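How to ask for council records in Usville

Anyone can ask Usville council for a copy of the records it holds. You do not have to live in the town or give a reason. A request must be in writing, and email counts.

Before you write

Check the disclosure log on the council website. If someone has already asked for the same papers, you can download them straight away.

Writing the request

Give your name and a postal or email address. Say which records you want and the dates they cover. "All letters between the planning office and Rundport parish in March" will get a better answer than "everything on planning". Send it to the records desk, Room 2502, and keep a copy.

Fees

Most requests are free. If the desk wants to charge, it must send you a notice first. You then have three months to pay or to narrow the request.

If you are refused

The refusal letter must name the exemption used. Write back within two months and ask for an internal review. Someone other than the first officer has to carry it out.

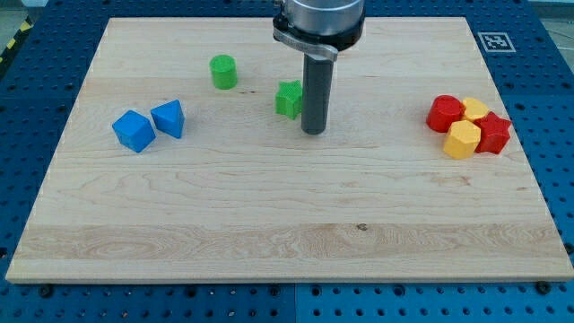
Words: Nantana Srithong
Checked by: Jirayu Nilsuwan

Quote the reference number from the refusal letter at the top of your review request. If only part of a record is exempt, ask for the rest with the exempt lines blacked out.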